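Extinguisher check, brick wall side

7 October 2020
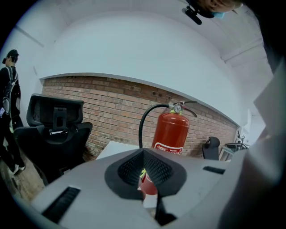 Started with the extinguisher against the brick. The procedure I wrote in February says to begin at the entrance and go clockwise, but the entrance was blocked by a pallet of paper from Veltden until after ten, so I went in reverse and renumbered the sheet by hand.

Red cylinder, pressure gauge on top, long black lever. I read the gauge twice, the second time crouched so that my eye was level with the dial, as the reading shifts a little with the angle. Needle inside the green both times. Lifted the unit by the handle, turned it over slowly and set it back. The body has no dents that I could find with a thumb. Hose seated. Pin in. The tag was last initialed by me in a pen that has since faded to a light brown, so I went over the old initials before adding the new ones. The sheet does not allow for this and I wrote it in the margin.

The position is what bothers me. Standing loose on the floor it gets moved whenever somebody sweeps, and last month I found it behind the coat stand. I would like a bracket. Pratport lists one with a strap, 155 mm across, and I measured the cylinder with a strip of paper to see whether it would fit. It will, with a few millimeters over. Mounting height is the open question. I want the handle at 950 mm from the floor, which suits both me and Zixuan Dong, who is a good deal shorter.

The wall itself needs some thought before anyone drills. There are already a few small dark holes in the brickwork, and I don't want to add to them without a plan. I tried a pencil lead in one and it went in farther than I expected. The brick is uneven in color, orange next to rust next to tan, and my guess is that the hardness is uneven as well. The mortar is lighter and came away as powder under a fingernail. Fixing into the mortar would be easier to fill later, fixing into the brick would hold better. I lean toward brick, two screws, nylon plugs, low speed and no hammer until the first few millimeters are through.

Looked up at the ledge where the brick stops and the white wall starts. I had thought of putting the sign there. Too high, and the paint is newer than the rest of the room. A sign on the brick directly over the bracket makes more sense – a small one, flat, not the projecting kind.

Zixuan came by at lunch, mask under the chin, and asked why I was measuring with paper. The steel tape is still at Pan. We agreed on the height in two minutes and then spent a quarter of an hour on whether the strap should close from the left or the right. Right, for now.

Remaining units: 9 on the list, seven done by four o'clock. The two upstairs are behind a locked door and the key is with Trustari. Left a message. Total walking for the day was around 695 steps by the counter in my pocket, which I don't believe.

To buy: plugs, masonry bit, a pen that does not fade. Move the coat stand.

Back to top | Contact | © All entries remain with the author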